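Konetti Youth Voices
Progress report to the Alarcón Fund, July 2023
Prepared by Fulgencio Villanueva, program lead

Where we are

We are halfway through the grant and I have to say this has been the happiest stretch of work I've had since we started the singing program. When I sent the last report we had a rehearsal room, a borrowed keyboard and a sign-up sheet with a lot of white space on it. We now have 31 young singers on the list, and most of them come every week, even in this heat!

The biggest news is the Kondon song contest. We entered 3 of our soloists in the open youth category and two of them got through to the regional final, which will be held in September. One is singing a ballad her grandmother taught her, in a language none of the coaches speak, so she has been teaching us what the words mean as we go. The other changed his song a week before the first round (I may have aged a little) and sang the new one beautifully.

Coaching

Hanan Khalaf joined us as vocal coach in the spring and the difference is easy to hear. She starts every session with breathing and humming, nothing else, until the whole room has settled. Some of the older kids rolled their eyes at first. Now they start without her if she is late coming up the stairs.

Her notes for the period, lightly shortened by me:

The younger group can hold a two-part harmony through a whole song. Rounds are going well and we are starting on a third part.

The older group is strong on rhythm and shy on words. We have been speaking lyrics out loud before singing them, and that has helped a great deal with diction.

Microphone practice should come earlier in the year. Several singers have lovely voices in the room and then back away from the mike on stage.

I agree with all of it, and the last point most of all. We have moved microphone practice up to the second month for the next intake. 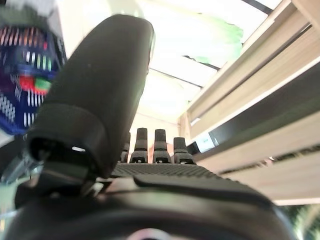 Four small black upright posts, in close-up.

Showcase at the Nekard

Our spring showcase took place at the Nekard, the little theater by the bus depot, and it was full. We ran two sets with a break between them. The choir opened, the soloists took turns through the middle, and everybody came back for the closing number, which the kids had arranged themselves with a clapping part that the audience picked up by the second chorus. I had planned a short speech. I cut it, and I don't think it was missed.

What went less well: the sound check ran long and the youngest singers were tired before we began. Next time they will arrive later and check last. We also printed the program too early, so one song listed in it was never sung, and a family who had come to hear it was disappointed. They have been promised that song in the fall.

Spending

We are on budget overall. Coaching fees are in line with the plan. Theater rental came in slightly under, and with your agreement we would like to put the difference toward travel to the regional final. Sheet music cost more than expected, mostly the licensed choir arrangements, and we are covering that from our own funds. The detailed ledger went to your office separately.
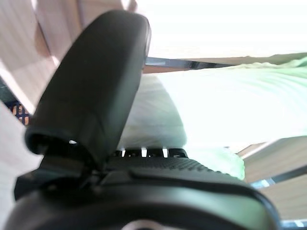
Next steps

Prepare both finalists for the regional round, with 2 extra coaching sessions each and at least one run in front of a live audience.

Open sign-up for the new intake. We have 10 places, and the waiting list is already longer than that, so we would love to talk with you about a second evening group.

Record the choir's closing number properly. The kids have been asking for this ever since the showcase, and Hanan has found a room with good acoustics.

If anyone from the Fund can make it to the regional final, please let me know and I will set seats aside. The choir is planning to come along and cheer, loudly and in harmony.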